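From: Oľga Říha
To: hirnside-kitchen list
Subject: Re: [hirnside-kitchen] Potato pancakes going grey, and which pan?

Štefánia Slanina wrote:
> Hello all, I've got 18 people coming for the July supper and I want to
> do potato pancakes the way my gran did. Two problems. First, my batter
> goes a horrid grey before I've even fried half of it. Second, they
> stick, and when they don't stick they fall apart. I've been using the
> big stockpot lid upside down (don't laugh) as my pan went to my son.
> Does anybody have a method that works for a crowd? Also do you put
> marjoram in or is that only my family?
> Štefánia

Hi Štefánia, and hello everyone else,

Marjoram, yes, always, and more than you think! My mother rubbed it between her hands over the bowl and it went all over the floor as well. Garlic too, three or four cloves for a big bowl, crushed with the salt.

The grey is only the potato meeting the air, so it tastes fine, but I know what you mean, it does look like wet cement. I grate the onion first and then the potatoes straight on top of it, and stir as I go. It slows things down a good bit. The other thing is to make two smaller bowls of batter instead of one enormous one, and don't grate the second until the first is nearly gone.

As for the pan, please retire the lid! An ordinary frying pan with a decent long handle is all you want, and a raised rim so the fat stays where it belongs.
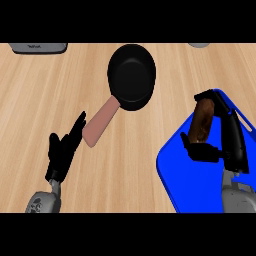

How I do it for a crowd

1. Floury potatoes, peeled and grated on the fine side. The man at Hrubý on the corner will pick you out old ones if you ask him, he's very good about it.

2. Tip the lot into a sieve and press. Keep the liquid in a bowl, leave it ten minutes, pour off the top and scrape the white starch at the bottom back into the potatoes. I think this is your falling-apart problem – you're probably throwing the starch down the sink.

3. One egg and two heaped spoons of plain flour to each kilo. Salt, pepper, garlic, marjoram.

4. Hot fat, a good puddle of it. Lard if nobody minds, sunflower oil if they do. Drop a shred of potato in and wait for it to fizz properly before you start.

5. Spread them thin with the back of the spoon, then leave them alone. If one won't lift, it isn't ready to turn. Give it another minute.

6. Onto a rack in a low oven, never piled on a plate, or the bottom ones go limp.

I'd borrow a second pan and have two going. With 18 to feed you'll be at the cooker a good while, so get somebody else to do the cabbage.

Is the supper at Bondholm again or in your own kitchen? If it's Bondholm, remember the back left ring is hopeless and the oven runs hot. I've got a spare rack you can have either way, just ring me after 7.

Oľga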